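Workshop inspection, Skov building, ground floor
Done in April by Baldur Mikkelsen, with the list from last year in hand. OK means I have tested it myself. Open means somebody must do something.

**Exits and walkways**

- [x] Main door opens fully from inside without key. OK
- [x] Side door toward the Mevby yard. OK, but the handle is heavy to press. I put a little oil and it became better.
- [ ] Yellow line on the floor by the band saw. Open. The paint is almost gone for the last three meters.
- [x] Emergency lamp over the stairs. Stayed on for 30 minutes with the main power off. OK

**Fire**

- [x] Extinguisher no. 171, by the paint cabinet. Needle in green, seal not broken. OK
- [ ] Extinguisher no. 249, by the office. Open. The needle is in green, but the service label can not be read anymore. Please order a new label when the Zalier technician comes on Thursday.
- [x] Fire blanket in the kitchen corner. OK
- [ ] Metal bin for oily rags. Open. The lid does not close by itself. I have written this also last year.

**Machines**

- [x] Band saw, guard and stop button. OK
- [x] Pillar drill, chuck guard. OK. The screw was loose and I tightened it.
- [ ] Belt sander. Open. The cable has a cut in the outer rubber near the plug, as long as a fingernail. I have pulled the plug and hung a red tag on it. Do not remove the tag before the cable is changed, also not for a small job.
- [x] Dust extraction, bag and hose. OK, the bag is half full.

**Electricity**

- [x] Test button on the ground fault breaker. It tripped at once. OK
- [ ] Extension cord behind the bench of the Jostach people. Open. Two power strips are connected one after the other, and a heater is on the last one. I ask again for a fixed outlet on this wall.

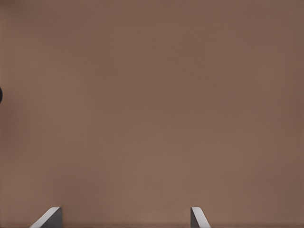
**Chemicals and first aid**

- [x] Paint cabinet locked, key in the office. OK
- [ ] One can of thinner without label. Open. I have moved it to the lowest shelf. If we do not know who has filled it before the next round, it goes to the waste station.
- [x] Eye wash bottles, date still good. OK
- [ ] First aid box. Open. The big plasters are finished and there is only one pair of gloves.

**Comments**

The sander and the extension cord are the most urgent, and I would like to have both solved before the evening course starts again. The rest can wait two weeks. For the new outlet I have an offer of 444 euros, including work, and it lies in the blue folder. When a point is repaired, please write your initials and the day beside it and leave my text as it is.

B. Mikkelsen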